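What the quote left out: pricing a kitchen arm

I said in May that I'd write up the arm budget once I had seen all the numbers, and I have now seen more of them than I wanted to. 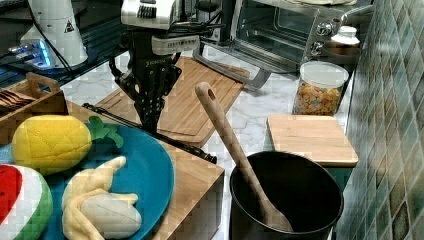 The quote, and the other quote

Two vendors answered us. Stunard sent a single page with one big number at the bottom and a paragraph about partnership. Litidine sent 30 pages, and I read every one of them, including the part about pallet dimensions. I still like Litidine better, mostly because when a thing cost extra they wrote down that it cost extra. Stunard's page says "gripper included." It doesn't say which gripper, or whether the fingers count as a wear part, or who pays when one snaps on the edge of a counter.

Zeeshan Marwat wrote back to ask. The reply was that fingers are "covered under normal use." He asked what normal use was. We are still waiting.

I've bought enough shop equipment to be suspicious of the word included. My last employer got a "fully included" parts washer that showed up without a drain hose.

Things I had to add myself

My spreadsheet began as one line for the arm. It has grown. Spare fingers. Cable sleeving, which sounds like pocket change until you see how much cable comes off one of these wrists. A second wrist module, if we can't live with the lead time on a replacement. Electrical work, because Yasir Satti looked at the kitchen outlets and made a face. Insurance, where the first broker I called thought I meant a dishwasher.

Then there are the props. I figured that line would be zero. Plush fruit is cheap, but Nusrat Khokhar keeps a list of what has to be replaced and she wants a real budget for it. The pineapple, the banana and the watermelon slice are on her list along with plates and cutting boards. She put down 109 dollars and I've left it alone. It is the only figure in the whole sheet I fully believe.

About that demo

The sales pitch for this type of machine is dinner. The brochure has a tomato in it. Our counter has a toy pineapple on a blue plate, and I think anybody signing a purchase order should spend a while on the distance between those two. A plush banana doesn't bruise or leak and it weighs next to nothing. If the vendor's success rate was measured on soft toys, I want that printed beside the success rate.

Nighat Sial thinks I'm being unfair. Her view is that you start with easy objects and work up, same as with anything, and the purchase is for the working up. Fine. Then the budget should show the working up too, in hours, and it doesn't. Both vendors assume 6 weeks of setup. Neither one would put it in the contract.

Lease or buy

Ghumman offers a lease through a finance outfit called Matanon. I ran it twice. Over two years it comes out more expensive than buying, and at the end you own nothing, but you can hand the thing back, and I've come around to thinking that's worth paying for. Aqeel Mughal doesn't agree and wants to buy outright so we can modify it.

My recommendation, for whatever it's worth, is to lease one arm, skip the service tier, and put the difference into spare fingers. I've asked Ghumman what the early return fee is. It wasn't in the PDF.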